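2025年7月27日 星期日 闷热，傍晚起了点风

早上本来打定主意不去实验室的，连闹钟都没有设，结果六点多自己就醒了，躺着翻了两回身，脑子里还是昨晚那张曲线图，索性爬起来煮粥。粥煮得太稠，配了一点榨菜，站在厨房窗口吃完的。楼下那棵槐树又掉了一地的花，扫地的人大概星期天来得晚，地上还是黄黄的一片，看着倒挺舒服。吃完给妈妈打了个电话，她问我周末忙什么，我说在教机器收拾耳机线，她沉默了一会儿，说那你先把你自己抽屉里的收拾收拾。我笑了半天，挂了电话还真去拉开抽屉看了一眼，又关上了。

还是把这一周的事情记一记吧，好久没有认真写了，上一篇居然还停在月初，说要去买新凉席（到现在也没买）。

这个星期最要紧的一件事，是筛选数据的那个想法总算有了像样的结果。我想从头写，省得将来写论文的时候又记不清当时是怎么一步一步走过来的。上次那篇就吃过这个亏，审稿人问为什么选那个阈值，我翻遍了笔记，只找到一句“先这样”。

春天的时候我们给Lirus这个项目录了一大批遥操作的示范，两只手臂，任务是收拾带线的耳机：把耳机拿起来，把线理开，把线收成一个小圈，再放到一边。前前后后加起来一共录了4000多条。录的时候大家都很高兴，觉得数据这么多，随便训一训也该好用了。第一版模型出来，拿头戴的部分还可以，一碰到线就傻了，夹爪停在线上面，往下探一点，又缩回来，再往下探一点，又缩回来，像怕烫似的。Haziq看了一个下午，给它起名叫“试水温”，后来我们组里说起这个毛病就都这么叫，连周报里都写进去了。

当时大家的第一反应都是示范里停顿太多。人在遥操作的时候看不清楚线，自然会停下来想一想，模型就把“停”也学了去。所以按照通常的做法，我们把速度接近零的段落都剪掉，重新训练。这件事Haziq写了个脚本，跑得很快，剪完以后每条示范都利利索索的，看回放特别痛快。可是新模型更糟糕！它是不停了，直接冲下去，夹个空，然后带着空夹爪很认真地做完后面所有的动作，绕圈，放下，归位，一样都不少。Mercedes在旁边看了直摇头，说它演哑剧演得真好。

我为这个事闷了差不多两个星期。吃饭想，坐车也想，有一天坐过了站，干脆走回来，走到河边的时候忽然想起小时候跟外婆学绕毛线。外婆绕线的时候手是会停的，线头绷住了，她就停一停，手指头轻轻地往外捻，感觉松了再接着绕。可她找剪刀的时候手也会停。这两种停，从远处看过去一模一样，速度都是零，里头的道理差得远了。一种停着的时候手上有活儿，另一种停着就是停着。

这么一想，就觉得我们把两种停放在一个筐里一起剪掉，实在太可惜了。

回去以后我跟Zlata商量，她是最早答应陪我试的。我们的办法讲起来很土：不看速度，看停顿前后夹爪开合的变化，还有腕部相机里那一小块画面有没有变。要是停的这一会儿里夹爪在一点一点地收，或者线在画面里慢慢地移，就算“有活儿的停”，原样留着；要是什么都没变，就剪。两样都说不准的，先留着，单独做个记号。还有一类是整条示范都不太行的，比如操作的人中途放弃了，或者线从头到尾没有理开，就整条拿掉。这样一遍过下来，最后留下3452条。

做记号的那一类最费工夫。自动判断靠不住的地方，只好人去看。星期一和星期二两天，我和Zlata一人占一台显示器，倍速放，遇到拿不准的就喊对方一声。看到后来，她能从动作里认出是谁录的：Tullio下手重，停得少；Mercedes停得多，可每次停完线都松了一截；我呢，她说我一紧张就会先把左手抬高一点。我不信，让她找给我看，她连着翻出好几条，果然都抬了，真不好意思。我都不知道自己有这个毛病，还原封不动地教给了机器。（这一条得记进论文的讨论部分，关于操作者习惯的，写的时候语气要正经一点。）

星期三开始训练，一共跑三个随机种子，机器排队排到半夜。Ottavio本来占着那几块卡在跑他自己的东西，听说我们要赶，就把他的任务往后挪了，还一个劲儿说没关系没关系。我心里很过意不去，第二天给他带了两个肉包子，他吃得很香，问我是哪一家的，我说是Plakari旁边那条小巷子里的，他说他天天去Plakari喝咖啡，从来没往那条巷子里拐过。后来听说他星期五自己去了，卖完了。

等训练的那个晚上我没有回家，在休息室的沙发上躺了一会儿。空调开得太冷，盖着外套也冷，关了又闷，来来回回起来好几次。半夜的走廊很安静，只有饮水机隔一阵响一下。我想起刚进组的时候，什么都怕做错，标定要反复做好几遍才敢开始录，有一回夹爪撞到台面，我吓得当场把急停拍了下去，手心全是汗，Tullio走过来看了看，说没事，漆都没掉。那会儿觉得能把一只杯子从左边拿到右边就很了不起。现在跟线较劲，较了大半年，胆子倒是大了，耐心好像也长了一点点，至少不会因为一次失败就整晚睡不着（会因为别的睡不着，比如空调）。

结果是星期五下午测出来的。测试的规矩是我们事先写好贴在墙上的：每一次由不跑模型的那个人来摆耳机和线，摆完就走开，不许再去碰；线没有收成圈就算失败，收成了圈但是耳机掉下来也算失败。Tullio管摆放，他这个人心狠，摆得一次比一次刁钻，我在旁边看着直替模型捏把汗。新模型整套做下来，成功率是56%。听起来不算高吧？可是全留着不剪的那一版连一半的一半都不到，剪光停顿的那一版更低，低得我都不想往表格里填。Zlata算完又算了一遍，然后把笔放下，两个人对着屏幕傻笑了好一会儿。

更叫我高兴的是看它怎么做的。碰到线绷住的时候，它真的会停，停着的时候夹爪稍微松一点，让线滑过去一小段，再收紧，接着走。那个动作我太熟悉了，是外婆的手。我当时差点要跟大家讲外婆的事，又觉得在实验室里讲这个怪难为情的，就没讲，只说“哎呀这个好”。

当然也不能光写高兴的，失败的那些也得老老实实记下来。一大类是线自己和自己缠在一起的时候，模型分不清哪一股在上面，随便挑一股就拉，越拉越紧。还有一类是两条线挨得近，拿着这一副，带起了那一副。颜色浅的线还好一些，细的线最难，腕部相机离得近的时候经常对不上焦，画面里就是淡淡的一道影子。另外还有一个我一直没想明白的：右手先动的时候成功得多，左手先动就差一截。会不会跟我那个抬左手的毛病有关系？我真有点心虚，打算把我录的那部分单独拿出去，再训一版对照着看看。要是拿掉了我的反而更好，那也只好认了，论文里总得写。

星期六我又去了，就是昨天。说好了只待一会儿，把下一轮要用的几种摆法试一试，结果一待又是一整天。Haziq也在，他说家里来了亲戚，吵得没法看书，不如来陪我摆耳机。我们把难的情况挑出来专门试，线拖得长的，绕成一团的，台面上同时有好几副的，想看看“有活儿的停”这个判断在杂乱一点的场面里还灵不灵。以前录数据的时候图省事，台上多半只放一副，干干净净的，现在想起来真是偷懒，人家桌上哪有那么干净的呢，我自己的抽屉就是证据。

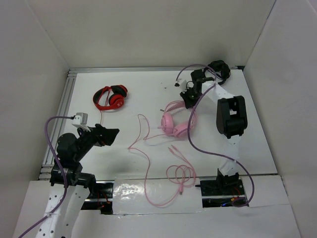
试下来的感觉是，它还算沉得住气，可选择先动哪里的时候很犹豫，有时候两只手像是在互相谦让，都等着对方先来。Haziq说该给它加一个高一层的东西，先决定今天对付哪一副，再往下做。我倒是想再等等，现在刚刚弄清楚一件事，要是马上又加一层，后面出了问题就不知道该怪谁了。我们为这个争了一会儿，也没有争出什么来，后来肚子饿了，就去吃了凉面。他加了好多辣油，吃得满头汗，一边擦汗一边还在说分层的事。

争归争，回来的路上我又想了想，觉得他说的也有道理。人收拾东西，确实是先看一眼，心里有个先后，然后手才动的。只是那“看一眼”的时候手也是停着的呀！按我们现在的规矩，这种停夹爪不变，画面也不变，早就给剪掉了。这么说来，停恐怕还不止两种，还有一种是在拿主意的。那我们辛辛苦苦分出来的两类，没准还得再拆。想到这里我站在路边就给Zlata发了一条很长的语音，她回了我一个捂脸的表情，过了一会儿又回了一句：星期一说。

怎么把“拿主意的停”和“找剪刀的停”分开，我目前只有一个很模糊的想法，先写在这儿，免得忘了：看停完以后的第一个动作干不干脆。要是停完了直直地就过去了，路上不拐弯，说明停的时候想好了；要是停完了还在那里晃，那一段停多半就没有什么内容。可这样一来就得拿后面的动作给前面的停打分，会不会有点马后炮？不过我们本来就是录完了再筛的，马后炮也不犯规。需要当心的是别把慢性子的人都筛没了。Mercedes那样的示范是最宝贵的，慢，可是每一下都有用，要是一条规矩把她的筛掉一大半，留下来的都是Tullio那种下手重的，那模型恐怕要把线都扯断了。

还有一桩小事，Goren那边来信问能不能把筛选的标记一起给他们，他们在做别的布料类的任务，想看看用不用得上。我很愿意给，就是标记的格式乱七八糟，有一部分还是我半夜写的，备注里有“困”“这条好像是我自己”之类的话，得先清一清。Zlata说留着吧，挺有人情味的。我想想还是要清的，不然人家拿去当类别训了可怎么办。

写到这里一看，已经快中午了，衣服还泡在盆里。下午打算洗了衣服，去把凉席买了，这回一定要买，再拖下去就立秋了。晚上想早一点睡，可又惦记着把我那部分示范拿掉的对照实验，远程把任务提上去也就几分钟的事……算了，先洗衣服。

（晚上补记）凉席买了，是竹的，店里只剩宽的一种，铺上去两边多出来一截，拿夹子夹住了。任务也提了，没忍住。排在Ottavio后面，他今天居然也在跑东西，我没有跟他讲，让他先跑吧，明天早上再去巷子里看看还有没有肉包子，早点去，给他也带两个，Zlata那份要素的。妈妈刚才又发消息来问抽屉收拾了没有，我拍了一张新凉席给她看，她说好看，又问抽屉呢。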